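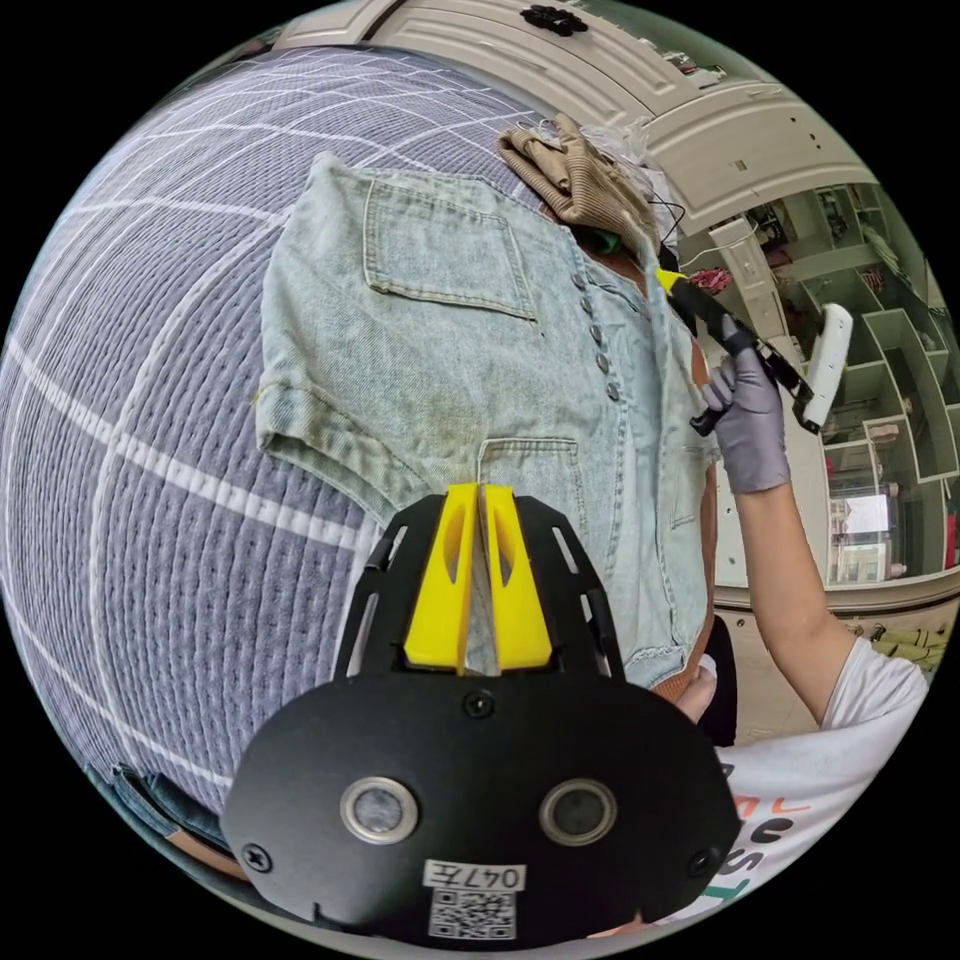
### 4.2 Comparison of hand-held grippers on garment tasks

The second comparison concerned cloth. Garments place different demands on a gripper than the rigid objects used in Section 4.1, as thick seams and soft single layers often have to be held in the same grasp. Two finger designs were tested on the Drunley hand-held body: the standard Brindo finger, which is solid, and the Radebe finger, which has an open center and bends slightly under load. Both were fitted to the same drive and closed at the same speed.

Figure 3 shows work on a pair of light blue denim shorts, spread on a quilted mattress and viewed from the camera on one of two hand-held grippers. The yellow fingers are at the lower part of the shorts, and the second gripper is held above the garment in the operator's gloved hand.

**Figure 3.** Denim shorts on a quilted mattress, seen from a gripper-mounted camera.

Operators completed 4000 grasps in total, of which 800 were on denim. The remainder were on knitwear, towels and light cotton. A grasp was counted as a success if the fabric stayed between the fingers through a lift and a short sideways move. Grasps that picked up the surface under the garment were recorded as failures, even when the garment itself was held.

On denim, 541 grasps were successful. Most failures took place at cuffs and pocket corners, where the standard finger tended to slide off the thicker edge before closing fully. The Radebe finger held these areas more often, but it was slower to release thin cotton, and operators sometimes had to shake the tool to free the cloth. Wear was also uneven. The Radebe set had to be replaced after 17 sessions, while the standard set lasted for the full study.

The wide camera view was kept for all trials. A narrower lens gave a clearer picture of the fingertips, but the other gripper was lost from view during two-handed folds, and the Clodevgate tracking software then needed to be restarted. Results for the two lenses are reported separately in Section 4.3.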